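厨房海绵

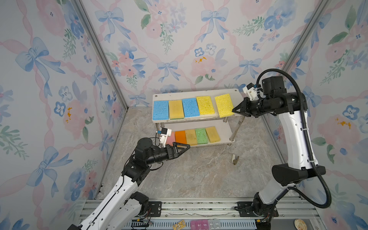 厨房海绵多久换一块比较合适?
一般家庭每天使用的话,两到三周换一块就差不多了;若是闻到酸味,或者捏上去发黏、开始掉渣,就不必再等日子,当天换掉为好。

厨房海绵,又称洗碗海绵、清洁海绵,各地还有“海绵擦”“百洁擦”等叫法,是用来洗刷餐具、擦拭台面和水槽的多孔清洁用品。它大概是家里最不起眼、却又天天要碰到的一样东西,价钱便宜,用旧了也不心疼,可真要细细说起来,材质、颜色、收纳、晾放,样样都有些讲究。本条目主要介绍家用长方形海绵的种类,以及成排存放的做法。

名称与来历

“海绵”二字原指海中的海绵动物。古代地中海沿岸的人很早就采集天然海绵,晒干后用来洗浴和擦拭器物。二十世纪以后,人造海绵逐渐普及,天然海绵多退居到沐浴、化妆、陶艺等用途上,厨房里见到的便几乎都是人造的了。虽然如此,名字倒是一直沿用下来,老一辈人说“拿块海绵来”,谁也不会误会。

材质

纤维素海绵,俗称木浆棉,以植物纤维为原料,表面孔洞有大有小,看上去粗粗糙糙的。它吸水多,干透以后会变硬、缩小,一沾水又慢慢胀软,初次使用的人常以为是坏了,其实是正常现象。

聚氨酯海绵质地轻软,孔细而匀,起泡多,回弹也快,适合洗玻璃杯和瓷碗。它晾干后仍是软的,吸水力则不如纤维素海绵。

复合海绵是在海绵的一面粘上一层擦洗层,最常见的是绿色的。软面洗碗,硬面对付锅底和烤盘上的焦垢。照片上层那块浅黄色的,下沿便露着这样一道绿边,表面也比旁边蓝色的那两块光滑些。使用复合海绵时要留意,硬面不宜用在不粘涂层、漆器和亮面不锈钢上,免得留下划痕。

颜色与分工

海绵的颜色多半是制造时加进去的,与清洁能力没有必然关系。不过颜色多了有颜色多的好处,许多家庭就靠它来分工:蓝色洗杯子,黄色洗碗盘,粉色擦台面,绿色专管水槽。这种分法并无统一标准,各家有各家的规矩,要紧的是定下来以后全家都记得住。家里有老人孩子的,不妨在柜门内侧贴一张小纸条写明白,省得擦过水槽的那块又跑到碗里去。

家政作者Izzati Krishnan在小册子《水槽边的事》里主张“颜色宁少勿多”,认为三种颜色足够一家人使用,再多就容易混。也有读者不同意,说颜色丰富些,洗碗时心情都会好一点。两种说法各有道理,读者自可按自己的性子来选。

收纳与陈列

备用的海绵应当存放在干燥、通风的地方,避开灶火和直射的日光。整包堆在水槽下的柜子里固然省事,但那里潮气重,拆封后的海绵容易染上霉味。比较妥当的办法,是用一个小型双层置物架,把海绵一块挨一块地排开。白色层板配细金属腿的架子就很合用,长方形海绵大小相近,上下两层各排一行,粉的、橙的、棕褐的、绿的并在一处,要哪一块一眼就能找到。

排放时有几点可以参考。海绵摆正了省地方,最靠边的一块尤其要往里收一收,若是斜着探出层板,袖子一带就容易碰落。带擦洗层的最好朝同一个方向放,取用时不必翻来覆去地看。新买的排在后头,先买的挪到前头,轮换着用。

架子背后的墙面也有人愿意花点心思。玫瑰、蓝色小花、蝴蝶结一类的浅色花卉壁纸,与颜色鲜亮的海绵放在一起颇为相宜,台面若是灰米色的大理石纹,整体就更柔和了。只是普通纸质壁纸怕水,紧挨水槽的地方宜选可擦洗的款式。

日常养护

用完之后,先把食物残渣冲净,再反复挤压几次,尽量把水挤出来,然后立着放或悬挂起来晾干。平放在水槽沿上,贴着台面的那一面总也干不透,异味多半便是这样来的。切过生肉、生鱼的砧板和刀具,可以先用厨房纸擦过一遍,再用专门的一块海绵清洗。

有人习惯用沸水烫或以稀释的漂白剂浸泡,这些办法能减少一部分细菌,却不能使旧海绵恢复如新,该换的时候还是要换。微波加热的做法流传也广,但干海绵放进去有起火的危险,含金属丝的更是绝对不可,不建议家庭采用。

旧海绵的去处

退下来的海绵若还没有破,洗净晾干后可以剪去一角作记号,改擦窗槽、鞋底或花盆外壁。未经染色、没有粘合层的纯纤维素海绵,有些可以剪碎堆肥,须以包装上的说明为准;聚氨酯和复合海绵则一般按其他垃圾处理。

选购

挑选时可以先看尺寸,一手握得住、四指能弯过来的最顺手。再轻轻捏一捏,看是否回弹均匀,复合海绵还要看擦洗层的边缘有没有翘起。Helora家居在Rokisgate的门店有40块装的散装海绵,颜色混装,适合人口多的家庭或小餐馆;人口少的人家买小包装即可,放得太久,材料也会慢慢老化变脆。

参见:洗碗布、丝瓜络、钢丝球、双层置物架

本条目最后修订于2019年7月31日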